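Progress report to the Fliverico Fund
Local Voices grant, second report
Nakbridge and Villbridge
Jul 2, 2021
From: Hemi Pryor, project lead

Sorry this is a day over. Written in two goes between meetings, so please ring if anything is unclear.

Where we are

Grant is for getting more people on the register and more people in the room when the district council decides things. Boundary review has made it all more urgent than when we applied. Nakbridge loses one ward, Villbridge gains the estate side of Koyama Road, and most residents we meet have no idea either of those is happening. The draft map went up on the council website in a PDF that won't open on a phone. We have asked for a better one twice.

Registration

1218 forms handed out or sent since the last report. Can't tell you how many turned into actual registrations, the electoral office only gives us ward totals and only at the end of the month. Will send when they arrive. Doorstep work was slower than planned. Two wet weekends, one road where the intercoms were all out. The market stall did better than the doors, by a long way, and I would like to move some of the door money over to it (see Money).

Commonest question on the stall is still whether you can register at all if you've moved in the last year. Second is whether it affects your credit score. We've put both answers on the back of the leaflet in large type. The old leaflet had the wrong phone number for the electoral office, our mistake, all binned now.

Ward meetings

Four held out of six planned. Nakbridge North, Nakbridge Station, Villbridge Green and the joint one at the school. The Station meeting was the busy one, 38 people, and both sitting councillors came and stayed to the end. Plenty of heat about the bus lane. Nearly none about the boundary until somebody put the map on the wall and people saw which side of the line their street was on. After that we ran forty minutes over and the school wanted its hall back.

Villbridge Green was thin. Clashed with the football. Should of checked. We'll repeat it in the autumn at no cost to you, the hall is letting us have the slot free.

The two not held: Nakbridge Quay was cancelled by the venue with a day's notice, and the Koyama estate one I put back myself because the council officer who was going to explain the map was off sick and I didn't want to do it without her. She has agreed to a new date, waiting on the exact one.

Council contact

Mixed. Democratic services have been helpful, answer emails, sent us agendas early on three occasions. The leader's office less so. Asked in writing for public questions to be moved to the start of full council so that people with children or shifts can ask and go. Reply said it would be "looked at in the round". Asked again. A member from each of the two main groups has now said they will table it jointly, which is more than I expected, and it should come up before the summer break if the agenda isn't too full.

We've kept well clear of saying anything for or against the boundary proposals themselves. One complaint came in, from a resident who thought the wall map made the new ward look bigger than it is. Fair enough, the colours weren't great. Redrawn in grey with the lines thicker. Complaint and my reply are in the folder if you want them.

Consultation responses

We helped people write to the boundary review where they asked us to. Their words, we only typed and posted. Most were about keeping Koyama Road together in one ward. A handful wanted the old Villbridge name kept for the new ward and felt very strongly about it. Several just wanted the polling station to stay where it is, which is a separate matter and we passed those to the council.

The deadline was extended by a week after the website went down, so the helpdesk ran an extra Saturday. Not in the plan but covered from the existing staff line.

Money

Printing line is overspent because of the leaflet reprint. Room hire is under, because of the two missed meetings. Overall on track. I'm asking to move up to 4000 pounds from doorstep canvassing to the market stall and to a second translator session. No new money wanted. Need a yes or no from you before the end of July please, the market wants its pitch fees in advance and won't hold the corner one for us.

Full spreadsheet attached separately. Ignore the tab called OLD.

Things that went wrong

Wrong number on the leaflet, as above. The sign-in sheet from Villbridge Green went missing, so the attendance for that one is not in your table and I've left the cell blank instead of guessing. Late getting the translated version out, it only reached us after the first meeting had gone by. The text message reminders went out twice to one list and we had some cross replies. Supplier has credited us.

Staffing

The part-time post was filled in the spring and is working well. She has taken over the stall rota and all the room bookings, which leaves me free for council meetings and the paperwork. We have had one person leave the canvassing team for a full time job elsewhere and won't replace them if you agree the move above.

Next quarter

Koyama estate meeting and Nakbridge Quay, new venue for the second, probably the library. Repeat of Villbridge Green. Twice-monthly stall through to the autumn. A short plain guide to how a council vote works, 20 pages at the very most, draft to you before it goes to print so that we don't repeat the leaflet business. Two sessions at the sixth form college on registering at 16 and what you can and can't do with it until you're 18. College is keen, only the timetable to sort.

Also want to get a proper count of who asks questions at full council and what happens to the answers. At the moment written answers go in the minutes weeks later and the person who asked often never sees them. Would be a small piece of work and I think a usefull one.

What we need from you

Decision on the budget move. A contact for whoever is covering the grants desk over the summer. And confirmation that the final report is still due in the same format, as the template on your portal has changed and the new one has no box for meetings not held.

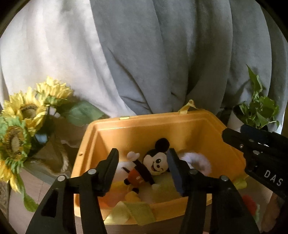

One more on dates. If the review publishes its final map early then I'd want to bring the Koyama estate meeting forward, even if it means a smaller room. Will email the day I hear. Best to reach me in the mornings, I'm at ward surgeries most afternoons and the signal in the Villbridge hall is hopeless.

Hemi Pryor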